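Duvero Two-Tier Dish Rack, Stainless Steel

Item 366 | In stock | Ships from our Trurau warehouse

For kitchens with no dishwasher, or with a dishwasher that everyone in the house has quietly agreed not to empty. The Duvero stands on your counter and holds a dinner's worth of dishes in the floor space of one ordinary rack, by the old trick of going up.

The top tier is the deep one. It's a rectangular basket with upright wire dividers, and plates go in on edge, one to a slot. We know you will try to put two in a slot. They'll stick together and stay wet until January.

The bottom tier is shallower and sits close to the counter. Bowls belong down here, on their sides. Mugs fit too, if you keep them to one layer. Tall glasses do not, and no amount of tilting will persuade them.

Frame and baskets are polished stainless steel. The feet are capped in dark rubber, so the rack stays put when you pull a plate out with more feeling than necessary. The caps come off for washing and roll under the stove if you let them.

Putting it together

Two side frames, two baskets, 14 screws, one hex key. Allow 15 minutes. The instruction sheet is a single drawing and it's a good one, apart from step three, where the basket is shown upside down. Ignore step three. Tighten everything loosely first, load the baskets, then go around again with the key.

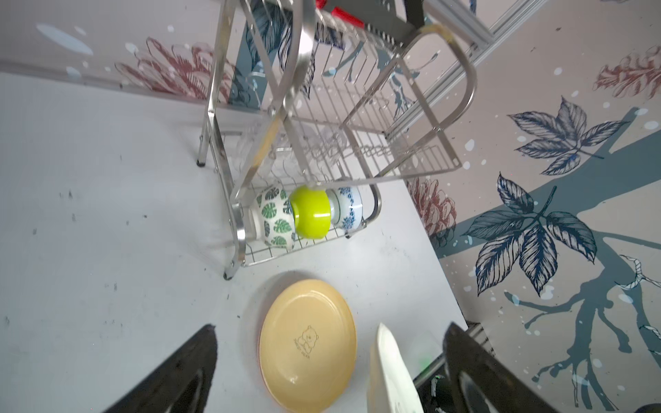 Fill the lower tier before the upper one. Water drips down, and a bowl added last gets rained on by everything over it. Bowls of different sizes can lean on each other a little, but leave the openings some air. If your dishes don't match, the rack will not mind. Ours haven't matched for years.

Care

Wipe it down with a soft cloth. For hard water spots use warm water and vinegar, then rinse. Skip the steel wool, which leaves scratches you'll be looking at three times a day.

Goes with

Clundska drip mat, gray, sold separately
Chukwu clip-on cutlery cup, sold separately, and yes, we know

Returns

50 days, clean and dry, in any sturdy box. Please include all the screws. We do check.

Page updated Jul 17, 2026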